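Enora - intimate December show, anyone buying?

mahfuz_s
2022-09-27
Presale email landed this morning. "An intimate evening" in a room that holds 3000. Since when is that intimate? I saw her with 22 people above a pub.

Prukulov
She can't play pubs forever. The last tour sold out and half of you moaned about that as well.

mahfuz_s
I moaned about the sound. Couldn't hear a word past the mixing desk.

JanelleE
What bothers me is the "special guest to be announced". Last time that was a bloke with a laptop doing 2 songs. I'd want a name before I pay the booking fee. 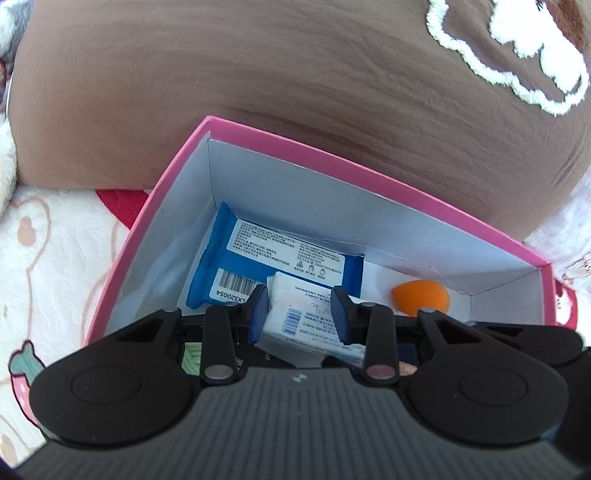 And the fee has gone up again, whatever the promoter says about keeping prices fair.

Holroyd_D
Do we know it's a full band? The poster only says "Enora and friends". Could be anyone.

Prukulov
Feng is on drums, he posted the rehearsal dates.

Holroyd_D
He posted rehearsal dates for the spring shows too - and those never happened.

ecabrera
I'm number 3457 in the queue, so somebody wants to go. Got mine in the end, circle, row F.

mahfuz_s
Or the queue number is made up to make you panic. I'll wait for resale.

Prukulov
See you there then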